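Notizen Vortrag Brovix-Anwendertreffen, August
Aminu Abubakar, Bridard
(NICHT ablesen!! Zeit: 16 Minuten, danach Fragen)

Einstieg: Hand hoch, wer hat schon mal einen Greifer auf Stoff zufahren lassen und dabei weggeschaut? Kurz warten.

Worum gehts: Zelle bei Bodnár, Textil auf Kleiderbügel, Steuerung Arkness. Lief wochenlang ordentlich. Dann der Vorfall, kurz nach 14 Uhr, Schichtübergabe.

Ablauf, schnell erzählen:
- Greifer schließt, Steuerung meldet "Teil gegriffen"
- hatte aber Stoff UND Bügel drin
- Arm fährt hoch, Bügel verhakt sich, Kraft steigt
- Schwelle stand auf 62 Newton. Viel zu hoch für Strickware, war noch der Wert von den Kartons!!
- Abschaltung kam, aber spät. Bügel springt weg, Kollegin stand an der offenen Tür

Verletzt wurde niemand. Hier Pause machen, nicht drüberhuddeln.

Warum war die Tür offen? Türkontakt war überbrückt, vom Einrichten noch. Stand auf einem Zettel am Schaltschrank, Zettel war runtergefallen. Nicht über Bodnár herziehen, die Überbrückung war unsere.

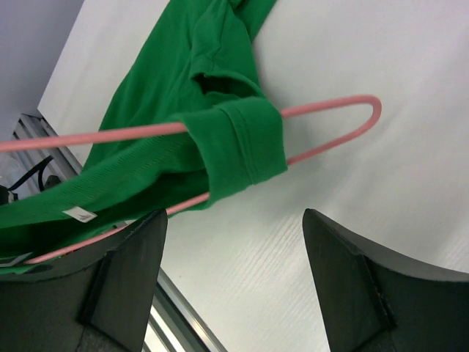 Zweiter Punkt, Greifsignal. Wir haben nur die Fingerweite ausgewertet. Stoff gibt nach, Draht nicht, die Weite sagt da fast nichts. Ob eine Lage oder zwei, ob Bügel mit dabei: sieht für die Steurung gleich aus. Im Log alles grün, bis zum Stopp.

Frage kommt bestimmt: warum nicht gleich Kraft im Finger messen? Antwort: war im Angebot, wurde gestrichen. Von mir. Zugeben.

Was wir geändert haben:
- Kraftschwelle pro Rezept, ohne Eintrag kein Start
- nach dem Schließen erst kleiner Probehub, etwa 2 cm, Kraft vergleichen, dann erst weiter
- Überbrückung nur noch mit Schlüssel, läuft nach der Schicht ab
- Übergabe an der Zelle, Tür zu, beide Leute unterschreiben

Nachstellversuch: mit absichtlich verhaktem Bügel gefahren, Probehub hat 2 Fälle nicht erkannt. Beide Male lag der Draht nur ganz lose an. Offen! Nicht schönreden. Wer Ideen hat, bitte nacher zu mir.

Falls Zeit: Anekdote mit dem Karton-Rezept. Sonst weglassen.

Letzte Folie: Checkliste, liegt auch ausgedruckt am Eingang. Dank an die Schicht bei Bodnár, die haben den Vorfall sofort gemeldet und die Zelle stehen lassen, bis wir da waren. Dann Fragen, Mikro rumgeben.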